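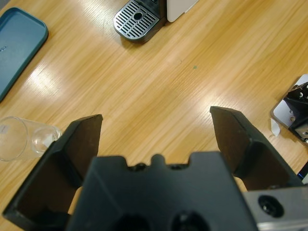

I've been hooked on spotting the space station for years now, and the question I get most from friends is some version of "don't you need a telescope for that?" You don't! You need a clear sky, a bit of timing and a spot where you can see down near the horizon. I'll go through it the way I do it from my backyard in Beseck, which has plenty of streetlights.

## 1. Find a good pass

Look up a pass list for your town (any tracking site or phone app will do). The station only shows up when it's in sunlight and you're in the dark, so you're looking at the couple of hours after sunset or before sunrise.

Each pass comes with a magnitude and a maximum height in degrees. Lower magnitude means brighter, and negative numbers are the good ones. I skip anything that peaks below 16 degrees, because the Feddens' maple eats it. Make sure the app has your actual location too. Mine was set to my sister's place for most of March and I stood out there in my slippers like a fool, twice.

## 2. Get outside early

Give your eyes 7 minutes or so of no phone. It isn't full dark adaptation, but the station is bright and you mostly just want to get the glare out of your eyes. Write down the start time and the direction on a scrap of paper, so you aren't tempted to check the screen again.

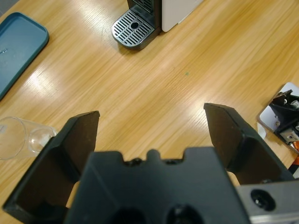 Toshiko Furukawa wrote to me after my last post to say that she skips the waiting altogether for bright passes, and that knowing your directions matters far more. She lines herself up with the Big Dipper and the North Star before anything else. Fair point, and I've started doing the same. If you face the wrong way for the first minute, you can miss half the pass.

## 3. Know what you're looking for

It's a steady white light, moving about as fast as a high airplane seems to. No blinking, no red or green. If it blinks, it's a plane (I've waved at so many planes). A good pass lasts around 5 minutes from one side of the sky to the other.
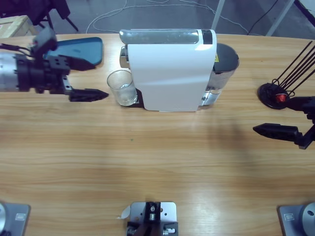
Sometimes it fades out and disappears while it's still high up. It has gone into the Earth's shadow, and your app should list the time when that happens. I love those ones, especially when it goes a bit orange right before it drops out.

## 4. Try a photo

Put your phone or camera on something solid and use the widest lens you've got. On a regular camera I start at ISO 200 with a 20-second exposure and adjust from there. Use the self-timer so you don't shake it when you press the button. You'll get a long white streak, with the stars as dots behind it.

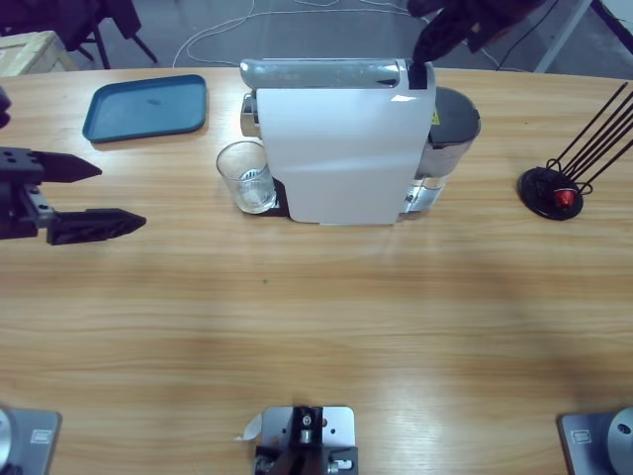

## 5. Keep a log

Mine is a cheap notebook: time, direction, how high, how bright, clouds. After a while you notice that evening passes come in bunches, and then they switch over to mornings for a stretch. Takumi Yoshida has been asking me for a printable log sheet, so I'll put one up once I've fixed the column for cloud cover, which is currently too narrow to write "partly" in.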